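Cullinane Fund for Shared Robotics Practice
Progress report, second reporting period
Project: Drandberg, a working code of practice for hand-held gripper recording
Prepared by Randi Lindqvist, project lead, Fladska

Where we are

We have a draft! Version 2 of the Drandberg code went out to both test sites in May, and people are using it every working day. At the time of our last report we had a long shared document full of comments and a fair amount of disagreement over what belonged in it. Now we have 75 rules, a one-page start sheet that sits at each station, and a log form that operators fill in without being chased. I'm really pleased with how far this has come, and I want to use this report to show you what changed and where it is still rough.

As a reminder of scope, the code covers recordings made by a person using two hand-held grippers at a table, with the head camera running. It covers station setup, operator comfort and safety, object handling, naming and storage, and what to do with a bad take. Training methods are outside it, and so is anything that happens on a robot arm. We had several requests to widen the scope and said no to all of them for this period.

What we did

The biggest piece of work was the rewrite of Part B, station setup. Version 1 was written by people who already knew the station (me included), and it showed. Khoa Diệp sat with three new operators on their first morning and wrote down every point at which they stopped to ask something. Nearly all the questions were about the table: how far in from the edge to place things, where the hands go before a take starts, which way the cables should run, whether the object has to stand up. Our old text answered none of that. It had half a page on lens cleaning.

Part B now opens with the start position. Hands come to rest near the front edge, one gripper in each, with clear space between the fingertips. Cables leave the grippers toward the outside or the front and never cross the space between the hands. Objects go down inside the reach of both grippers unless the task sheet says otherwise. An object may lie on its side if that is how the task calls for it, and the log has a box for it. The recording starts only after the hands have been still for a slow count of 3. 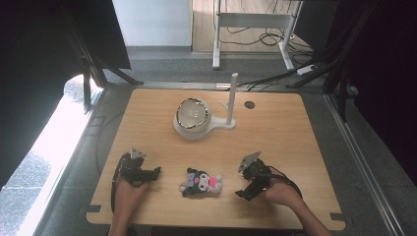 Part B start position at the table: a gripper in each hand, the plush toy between them, the white bowl farther back.

Part C, object handling, grew the most. Siriporn Ruangrit took it over from Lionel Rey in the middle of the period and pushed hard for rules about soft items. A plush toy behaves very differently from a bowl under a gripper, and the first draft treated them alike. Soft items now get a condition check at the start and end of each session, a limit on how many sessions in a row they can be used, and a rule that they are never swapped for a "close enough" twin in the middle of a set. Hard items that can chip are checked by eye before each session and written up as found. An item with a worn or uneven rim can stay in use as long as the log says so. Lionel argued for pulling such items altogether, and we went back and forth on it for a while. The group settled on keeping them, with the entry in the log, and his view is recorded in the change notes.

Part D, the surroundings, is new. It came out of the Grusten site, where Nantana Yensuk noticed that morning and afternoon takes of the same task looked like they were shot in different rooms. Daylight is allowed under the code, but the curtain position has to be written down at the start of a session and left alone until the end. Floor cables outside the station are covered too. The rule is that an operator must be able to step back from the table in any direction they would normally use without stepping on one. We had first written "floor must be clear of cables," which no site could meet, so all it did was teach people to ignore the sheet.

Operator care

This is the part I would point you to if you only have time for one. Holding two grippers up for long stretches is tiring, and version 1 said only "take breaks as needed." People didn't. Version 2 sets a break after every 20 minutes of recording, asks for the grippers to be put down on the table (not held in the lap), and lets any operator end a session without giving a reason. The log form has no box for the reason, on purpose.

Feedback on this has been lovely. One operator at Grusten wrote, "I used to feel I was letting the set down if I stopped. Now it's just the sheet." Khoa also added a short section on rolled sleeves, rings and watches after an operator's cuff kept catching on a gripper.

Checks and results

Each site did a self-check against the full code, and then the sites swapped and checked each other. Of 96 session logs pulled for review at the swap, all had the operator section filled in. The curtain entry was the weak spot and was often left blank, especially in the first days. We have moved it to the top of the form, next to the date, and will look again next period.

The swap itself was the best thing we did. Fladska's people found that we had quietly been reading one cable rule in a way that only made sense with our own table. Grusten's people found the same about how they named retakes. Both rules have been reworded.

Changes to plan

We moved the public comment round to next period. The draft was ready, but the log form wasn't, and we wanted the two to go out together. There is no effect on the budget. Lionel now works on the retake and naming section full time, and Siriporn keeps Part C.

Still open

How to treat takes where the operator talks. The sites differ, and both have decent arguments.

Whether left-handed operators should be able to mirror the table layout. Nantana is drafting this and would like it in before the comment round.

A short version of the code for visitors who record for one day only. We have tried twice and both attempts came out nearly as long as the real thing.

Next period

Public comment round on the code and log form together. A second site swap, with the checkers choosing the sessions this time. A cleaned-up set of change notes so that readers can see why each rule says what it says. We would also love for someone from the Fund to come and sit through a session. Friday mornings are best, when both stations are running, and we can send the start sheet ahead of time.

Spending is on track and the table is attached separately. Questions on the code can come to me, and questions on the log form are best sent straight to Khoa.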